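Sunday, edit room, late start

Horar's release has moved again. The distributor called Raíssa Siqueira this morning and the April slot is gone, so we get more time on the cut than I thought, and I'm trying not to be too happy about it. The trailer still has to go out on the old schedule though, because the theaters already have it booked in front of Flonel. So trailer first, then back to reel 2.

I watched the whole assembly again with the sound low and a notepad. It plays long in the middle. The train station stuff is lovely and I want to keep every second of it, but over 40 minutes go by before the brother turns up, and by then I'd stopped caring where he was!

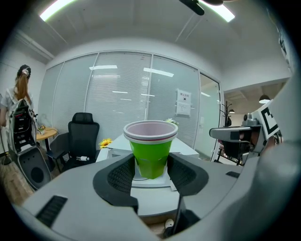
Notebook p. 12

Raíssa wants the song earlier. I tried it under the bridge walk at Prurombridge and it sort of works – the first verse sits nicely on the wide shots, then the chorus stomps all over her line about the letter. Might try it with just the piano. Need to ask music if we even have the piano on its own track (I think we do, it was on the second drive).

To do before the next screening:

1. Trim the station. Lose the ticket window bit, keep the dog. 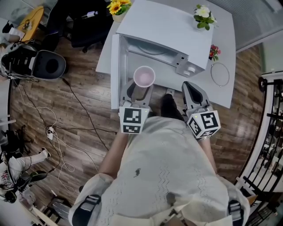

2. Recut the trailer opening so it starts on the Jabłońska interview and not the logo. Raíssa hates the logo up front and she's right, it kills the quiet.

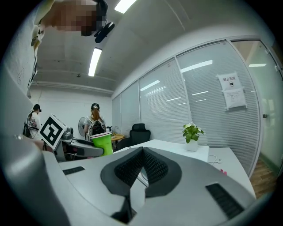
3. Fix the subtitles in scene 10. Two lines are swapped and the joke lands before the setup, which got a laugh from me for the wrong reason.

4. Send the new poster date to whoever is doing the lobby cards. Old date is still on the proof.

Exported the trailer at 6 and left it rendering. The color still looks too green on the bridge shots, on my monitor anyway. Will check it on the big screen before I touch anything.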